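Ticket 344 – Photo attachments rejected on product records
Product: Hendbridge catalog module
Opened by: Rocío Bautista, Gomuner
Assigned to: Bohdan Kovalchuk
Priority: 4
Status: Resolved

Friday, July 16, 2021

Bautista: Uploading photos to any record under Tableware fails with "Attachment could not be processed." The progress bar reaches the end, then the message appears. Other categories accept the same files.

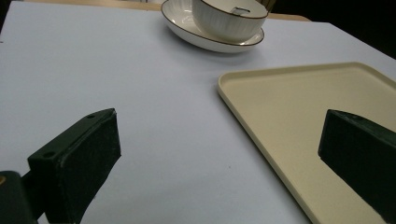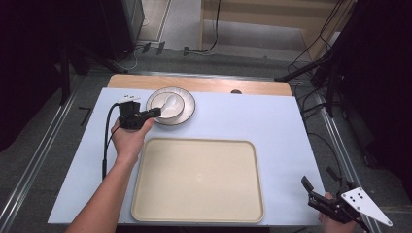
Attachments 1 and 2: white bowl, tabletop.

Kovalchuk: Both files open on my side and neither is damaged. Please confirm browser and whether the record was new or existing.

Bautista: Firefox, existing records. Tried Chrome as well, same message. Cleared the cache, no change. Oleksandra Levchenko gets the error under her login too, so it is not my account.

Kovalchuk: Reproduced on the test copy. The upload itself succeeds – the failure is in the thumbnail step. The log shows "permission denied" on the Tableware thumbnail folder. Categories created before the Fundow storage move still have the old folder owner. Passing to Kyrylo Pylypenko for the server side.

Pylypenko: Confirmed. Six category folders were moved, and five got the new owner. Tableware was skipped: the move script stopped on a trailing space in the folder name and did not log it. Removed the space, reset the owner, restarted the thumbnail service.

Kovalchuk: Test upload to a Tableware record now completes. Rocío, please retry. Files rejected earlier are not queued and have to be uploaded again.

Bautista: Retried both, saved without error. Thumbnails show in the list view but the record page still has the gray placeholder.

Kovalchuk: The record page is cached separately. Use Record > Refresh preview once per record.

Bautista: Placeholder gone after refresh. OK to close.

Pylypenko: Follow-up opened to make the move script exit with an error on names it cannot read. Closing this one.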